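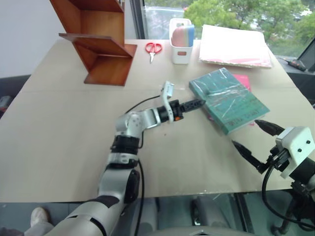
Fredy Mosquera would check the fingers before blaming the controller, and he would do it with the arms stopped. He wrote that in the margin of the last draft, next to the step on dropped books, and the order of the steps below now follows his note.

22/03/2020 – by Thu Thân
4 min read

4. Comparing finger sets on the two-arm table

This section covers a side-by-side trial of two finger sets, one on each arm. It assumes that both arms are mounted, that the Dririk controller starts without faults, and that you have finished the joint check in section 3.

4.1 Preparing the table

1. Cover the work area with flat cardboard. Tape down any corner that lifts.
2. Set out the test items. A book in clear plastic film is a good first item – the cover is slick and the film reflects light, so it tests the fingers and the camera together.
3. Keep scissors and other small items toward the back of the table, out of the path of both grippers.
4. Check the cables on each arm. A cable that loops at the elbow needs enough slack for the full bend.
5. Look at the camera view before you move anything. If a window is behind the table, lower the exposure until the edges of the book are clear.

Caution: Keep feet and chair legs away from the arm bases while the controller is on. The stop button must be within reach of the person running the trial.

4.2 Fitting the fingers

1. Press stop and wait for the controller light to turn amber.
2. Fit the Usteck fingers to the left arm and the Grube fingers to the right arm.
3. Tighten the 2 screws on each finger by hand, then a quarter turn with the key. Do not use thread glue during a trial.
4. Close each gripper slowly from the menu. The tips should meet along their full length.
5. If the tips meet at one corner only, loosen that finger, square it against the mount and tighten it again.
6. Select "Zero" for each gripper. A gripper that was not zeroed will report the wrong width for every grasp.

Note: Left and right are the robot's left and right. In the head camera view, the left arm comes in from the left.

4.3 Running the grasps

1. Set the closing force to 9 on both sides. Do not change it between finger sets.
2. Lay the book at an angle. Approach one corner with the left gripper, close, lift clear of the cardboard, hold and lower.
3. Return the book to the same spot and repeat with the right gripper.
4. Log each try as held, slipped or missed. Use "slipped" if the book turns in the fingers, even if it does not fall.
5. Swap the finger sets between arms and run the whole series again. Rozália Halász skipped this on the first Trakholm table and had to redo the log – the difference she found was in the arm.

Caution: Move one arm at a time. Park the other one fully open and clear of the book.

4.4 If the results do not agree

– Same fingers, different arms: repeat the zero step, then check the joint play as in section 3.
– Slips on film only: wipe the finger pads with a dry cloth. Worn ridges should be replaced as a pair.
– Gripper stops short: read the fault list. Code 430 means the width limit is still set from an earlier job. Clear it under "Limits" and zero again.
– Camera loses the book edge: turn the book until the glare moves off the corner you want to grasp.

Save the log before you switch off. The controller does not keep unsaved tries.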